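Wodutow Workshop Forum
Benches, Storage and Surfaces
Topic: White panel or bare cardboard as a divider beside metal cabinet
Started 3/26/22

Mahuika
Members are asked for their advice on the following matter. The assembly bench in our shared workshop stands next to a gray metal enclosure, and small parts and dust travel freely between the two. We have been considering a smooth white panel as a divider, with a sheet of corrugated cardboard on the far side to take the knocks. The budget for the bench is $130, of which $40 has been set aside for the divider. The remainder is committed to lighting and may not be moved.

My preference is to keep the white panel permanently and to replace the cardboard when it becomes worn. I would welcome comments on both points before the matter is settled in September.

Plullness
A white surface is sound practice beside a bench where small fittings are handled. A dropped brass screw is easy to find against it, and it returns a good deal of light to the work. I would recommend a matte finish if one is available. Gloss panels produce glare under a low lamp, and users will complain.

I cannot support the cardboard. Corrugated board takes up moisture, sheds fibers at any cut edge and should not be treated as a fixture. Our own workshop removed all of it from the bench area 2 years ago.

Mahuika
The point about moisture is noted. The room is heated throughout the year, however, and the cardboard costs us nothing -- it is cut from delivery cartons. I would also observe that a dented sheet can be changed in a few minutes, whereas a dented panel must be paid for.

The present arrangement is as follows. The cardboard stands on the left, the white panel comes next, and the metal is on the right, with the brass-colored fittings toward the lower part of it.
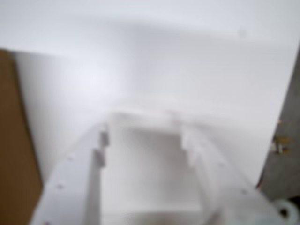 Zastonwood would ask whether any clearance has been specified between the panel and the metal surface. Where a cabinet carries exposed fittings, a divider should never be allowed to bear on them. In our workshop the rule is a gap of 3 inches, measured at the closest point, and the panel is held by a foot at each end. A panel that merely leans will creep toward the cabinet over time.

Plullness
I agree with the above as regards the feet. I consider 3 inches excessive for a small bench, and the loss of working space would be felt. A rigid stop fixed to the bench top would serve the same purpose.

Zastonwood
A stop protects the lower edge only. The upper part of a thin panel may still bow, particularly if tools are rested against it. The clearance was adopted after a fitting was bent in exactly that manner, and I would not advise reducing it.

Mahuika
Thank you both. No clearance has been specified so far. I will propose 2 feet for the panel and a fixed gap, with the figure to be decided once the bench has been measured. The cardboard will remain for the present, and its cut edges will be taped.

Plullness
Taping is an improvement. My objection to the cardboard stands, and I ask that it be recorded with the proposal.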